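Robot club night, and I'm still buzzing! We start packing for the Grarcombe meet in December and I really wanted our picking task sorted before then. Lihua Shi had the arm to herself for the first 10 minutes and kept nudging the wrist lower, a hair at a time, while I typed up notes (badly).

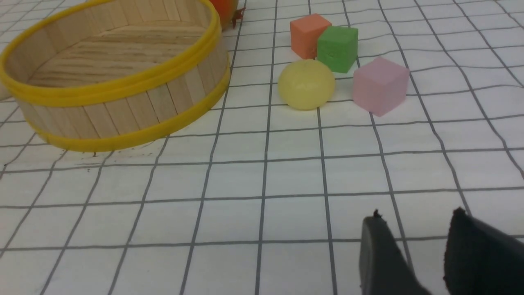 Filed under: Club Nights

Our score sheet gives 2 points for a clean pick and takes one back for a bump. The cubes are easy. Round stuff is where we bleed points, so guess what I've been practicing all week.

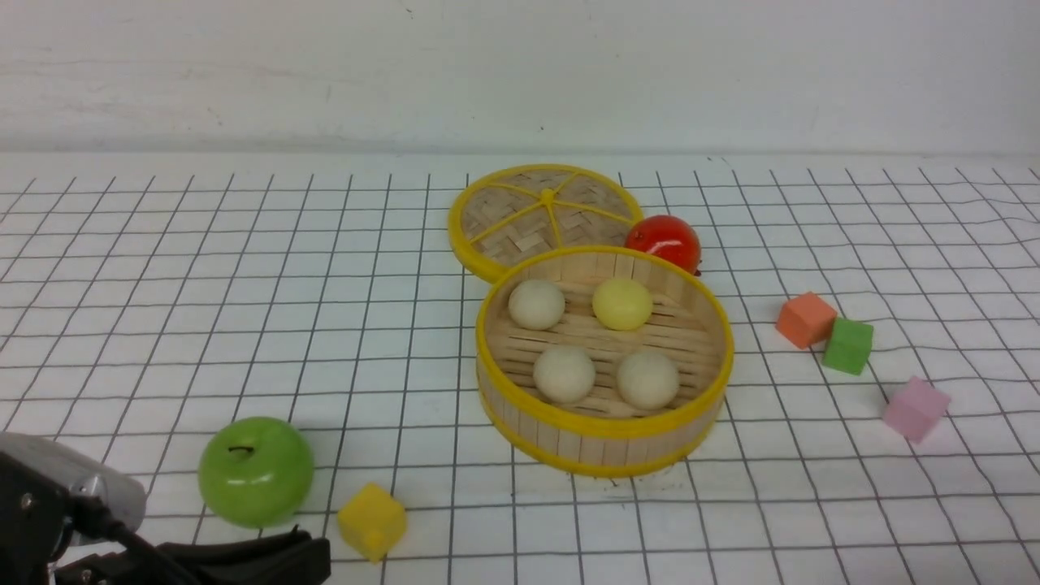 My big worry is still the reset between runs. We want every start to look the same, and it's slow going with this many bits. I'd happily leave the four buns in the steamer for good and only shuffle the cubes and the apple, but Lihua wants it all moved. We'll argue it out over pizza.

Recent posts
Purkport trip report
Why I renamed my code folder Filter
100 tries at one cube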